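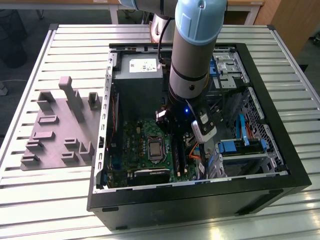

Trelldale Slotted Top Worktable
Sold by Haque Bench Supply

A silver worktable top for taking computers apart and putting them back together. The surface is made of aluminum profiles laid side by side, with a groove between each pair. A full desktop case can lie on its side with the cover off, so the power supply, motherboard and memory slots are all within reach.

The grooves take standard T-nuts. Slide one in from the end, bring it to the spot you want, and tighten your clamp, stop or bracket. Small screws can roll into the grooves, so keep a parts tray close by.

Dark caps cover the corners. Spare caps are sold in packs of 4.

In the box
Assembled top
2 end stops
15 T-nuts
Hex key

Care
Wipe with a damp cloth. Brush the grooves out before moving any clamps. Do not use scouring pads on the profiles.

Legs are sold separately. The Ekatberg leg set fits all Trelldale tops and adjusts in 13 steps. Orders placed before noon ship the same day.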